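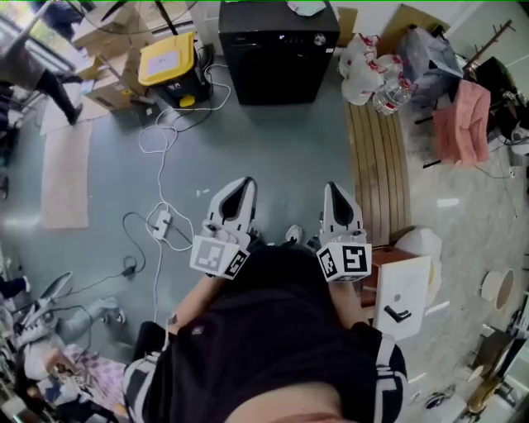 *Page last changed: 01/10/2025*

# The Markar 622 sewing machine, after a lot of curtains

I bought the Markar 622 in June because my old machine had started eating thread and I had four pairs of curtains to make for the new house. I'd never heard of Markar before. The shop I usually go to (Miltow, the one with the fabric remnants piled up by the door) had it set up on the counter and let me run a scrap of denim through it, and I went home with it that same afternoon. So, not a lot of research on my part!

A few people have emailed to ask if I'd still recommend it, so I've gone back and rewritten most of this page.

## Getting going

It comes well packed and it's heavier than it looks. You get a soft cover, a foot pedal, a zipper foot, a buttonhole foot, a packet of needles and a little plastic box of bobbins. The manual is a fold-out sheet, and I hated it. The drawings are tiny and the arrows for the threading path go over the top of each other, so I sat there with my reading glasses on and threaded the thing wrong over and over before giving up and following the numbers printed on the machine itself. Do that. The numbers on the machine are clear and they're in the right order.

Winding a bobbin is lovely. You push the spindle over, press the pedal and it stops on its own when it's full. My old one didn't stop, it just kept going until thread was spilling off the sides, and I'd got so used to babysitting it that I still hover over this one.

The drop-in bobbin has a clear lid, so you can see when you're running low. I know plenty of machines have had this for years. Mine hadn't, and I'm still pleased every time.

## How it sews

On plain cotton it's great. Nice even stitch, no fuss, and it starts slowly when you press the pedal slowly, so you can creep up to a corner. There's a speed slider on the front too, and I keep it in the middle for nearly everything. My niece Shazia came over to make a tote bag and I pushed the slider right down for her. She was perfectly happy chugging along at a snail's pace, and her straight lines came out better than mine.

The curtains were a linen blend with a blackout lining, and that's where I got to know the tension dial. The marked setting that's meant to be right for most things left little loops on the underside of the lining. I turned it up a notch and they went away. Then I turned it up another notch because I was feeling confident, and the whole seam puckered, so I spent an evening with the seam ripper and a pot of tea. Sew a test strip first with the same layers you're going to use. I know this. I've told other people this.

Thick hems are the weak spot. It will go over a folded denim hem, but at the side seam, where all the layers meet, it slows down, makes a grumbly noise and sometimes skips a stitch. I turn the handwheel myself for that bit. A jeans needle helped a lot, and so did flattening the fold with a hammer (through a tea towel, on the back step, please not on your dining table). If you're mostly hemming jeans or sewing canvas, I'd look at something sturdier.

Stretch fabric was better than I expected. I made a pair of pajama pants out of a slippery jersey I'd been scared of, using the narrow zigzag and a ballpoint needle, and the only wavy part is the waistband, which lives under a T-shirt anyway.

The one-step buttonhole is good once you've worked out that you have to pull the lever all the way down. If you leave it up, the machine sews one side of the buttonhole and keeps on marching. I ruined a cushion cover that way.

## Things that bug me

The light! It's a cold, bluish little thing and it shines to the left of the needle, so the needle casts a shadow on the exact spot you're trying to watch. I bought a stick-on strip light and ran it under the arm, and now it's fine, but I shouldn't have had to.

The thread cutter on the side is too far back for me. I have small hands and I end up twisting my wrist to reach it, so mostly I use snips.

The pedal slides around on a hard floor. I put a square of rug gripper under it and that fixed it completely.

And the feet click on and off with a lever behind the needle that's stiff as anything. Kazimír Pešek, who services machines from his garage and looked mine over when I took my old one in for parts, told me it would loosen up with use. It has, a bit.

## Noise

Quieter than my old one by a long way. I can sew in the back room with the door shut while somebody's asleep down the hall. At full speed it's more of a rattle, and if the table is wobbly you'll hear the table more than the machine. I moved mine off the folding table and onto the old kitchen table, and it sounds like a different machine.

## Compared with the Ilby

My friend Niloufar has the Ilby, the one with the screen and the push buttons, and we swapped for a weekend to see. Hers has far more stitches, an automatic needle threader that works every time, and a button that lifts the needle for you. It cost a good deal more as well. I loved the needle threader. I didn't use any of the fancy stitches apart from a row of little leaves on a napkin, and then I went back to straight stitch like always.

She liked the 622's dials and said she'd have been happy learning on one. She gave it back though.

If you quilt, get the Ilby or something like it, for the wider space to the right of the needle. There isn't much room under the arm of the Markar and I had to roll up a crib quilt very tightly to get it through.

## Upkeep

Brush the fluff out from under the bobbin case more often than you think you need to. The blackout lining shed a sort of gray felt in there, and the first sign of it was a clunk on every stitch. One small screw comes out, the plate lifts off, and you can get at everything.

Use decent thread. I had a cheap cone from a market stall and it snapped constantly. I blamed the machine for days, then I put on a spool of Satti all-purpose and it ran without a break through a whole curtain.

The warranty is two years, with needles and bulbs left out. I haven't had to use it, so I can't tell you what they're like to deal with.

## Would I buy it again?

Yes, for curtains, cushions, kids' clothes and mending. I've got used to its ways, and with the extra light and the grippy pad it's a nice machine to sit down to. Beginners will get on with it too, as long as they throw away the fold-out sheet.

If you have one and you've found a walking foot that fits, please write and tell me which. I've sent two back already.

— Farzana Ghumman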